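The Drandeo open day is a yearly event where people can come and watch robot grippers deal with laundry. I went in January, and I'm still thinking about it! Lihua Jiang, who runs the cloth-handling side, had the demo set up on a bed.
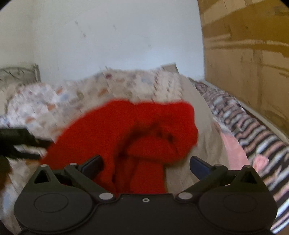 Red cloth and hand-held gripper on the bed at the Drandeo open day.

Cloth is hard for machines (it never lies the same way twice), so people work the grippers by hand first and the robot learns from the recordings. Lihua told us they had 1,154 of them so far, and 1,054 were good enough to keep.

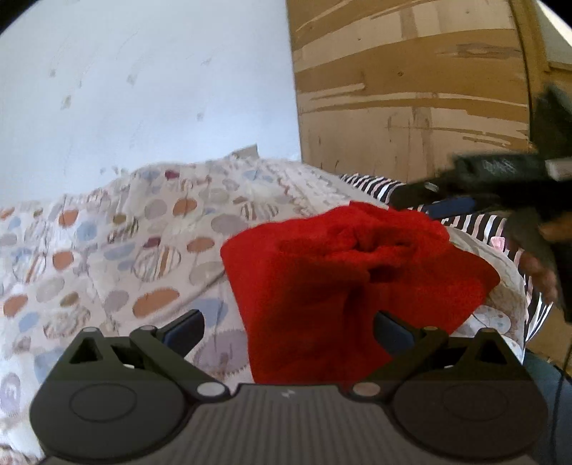
I asked her why they bother with towels, and she said a thick one bunches up in ways a thin shirt doesn't. The talk ran until 3, and then we all got coffee.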